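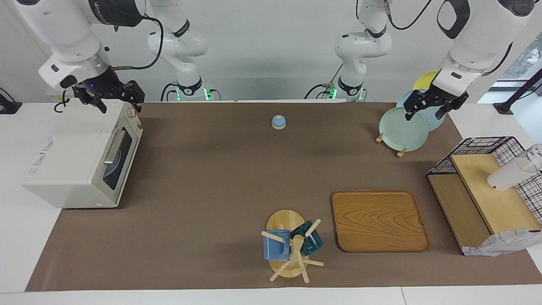
Two robot arms at a kitchen practice table, with a toaster oven, plates and mugs.

How Do You Shop for a Robot?

When your family needs a new bike, somebody works out how much money there is, looks at a few bikes, and picks one. Buying a robot is a bit like that. The difference is that a robot needs a lot of other things before it can do any work, and all of those things cost money too.

The people who plan this kind of purchase write a list called a budget. A budget says what you want to buy, how much each thing costs, and how much you have to spend.

Start With the Job

The first question is what the robot is supposed to do. A robot that paints cars has to be big and strong. A robot that puts a plate in a rack can be much smaller, but it has to be careful.

At Tunside, a workshop where robots practice kitchen jobs, the planners wrote down the jobs before they looked at any robots. Their list had things like "move a plate," "hang up a mug" and "open an oven door." Next to each job they wrote how heavy the object was and how far the robot would have to reach.

One Arm or Two?

Try opening a jar with one hand. It's hard! Your other hand usually holds the jar still. Robots have the same problem. With one arm, a robot can pick up a mug and hang it on a peg. With 2 arms, it can hold a tray at both ends.

A second arm costs about as much as the first one, so the planners have to decide if the extra jobs are worth the extra money. Tunside went through its list and marked every job that needed both arms. There were 12 of them, and that was enough to settle it.

What Goes on the End

A robot arm doesn't come with a hand like yours. You choose a tool for the end of it, and the tool is often sold separately. One common kind is a gripper with two fingers that open and close. It works well on handles, rims and edges. Other arms use a suction cup, which is good for flat boxes but not much use on a mug.

Grippers get worn down from squeezing things all day. A good budget has money in it for spare parts.

The Everyday Stuff

Some of the shopping for a robot kitchen is the same shopping your family does.

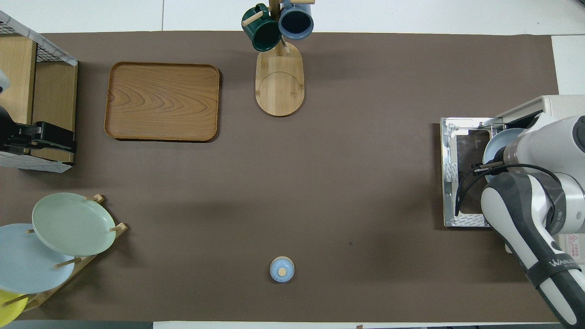

Plates, mugs, a tray and a small oven don't cost much next to a robot arm, but they still go on the list. Planners think about them more than you might expect. Plates in different colors are handy, because a person can say "pick up the yellow one" and everyone knows which plate that is. A wooden tray has a raised rim for fingers to hold. An oven door is a harder job – the robot has to pull it in a curve, and pulling it straight back won't work.

The table matters as well. It has to be sturdy so that it doesn't wobble when the arms move. A wobbly table can make a robot miss the thing it's reaching for.

Things People Forget to Count

Here are some costs that are easy to leave off the list:

Cables and power. Robots use electricity, and the room may need more outlets.
Space. An arm needs room to swing without bumping a wall or a person.
Cameras. Many robots need them to find things on a table.
Lessons. The people who run the robot have to learn how to do it safely.
Repairs. Something will break sooner or later.

Tunside puts these on a separate page called "after the box is open." In its first plan, that page was almost blank. The next plan filled it up.

Comparing Prices

Planners ask more than one seller for a price. A price that a seller writes down and promises to keep for a while is called a quote. Tunside asked for quotes from Meten, Ichikawa and Vuvia. Meten's was the lowest, but it left out the grippers. Vuvia's was the highest, and it came with lessons. Ichikawa could deliver in 4 weeks, much sooner than the other two. To compare them fairly, the planners had to add the missing pieces to each quote and do the sums again.

They also asked how long the robot would last and who would fix it. A cheap robot that sits broken for a month can end up costing a lot.

Try It Yourself

Pretend you have 70 tokens to set up a robot kitchen. An arm costs 25 tokens. A gripper costs 5, and every arm needs one. A table costs 4. Plates and mugs cost 2 for a set. Lessons cost 6, and a box of spare parts costs 3.

Can you afford two arms? Write down what you would buy and add it up. Then take away one thing and see what your robot can't do anymore.

Words to Know

Budget: a plan for spending money.
Gripper: a tool on the end of a robot arm that holds things.
Quote: a price that a seller promises in writing.
Spare part: an extra piece kept ready in case one breaks.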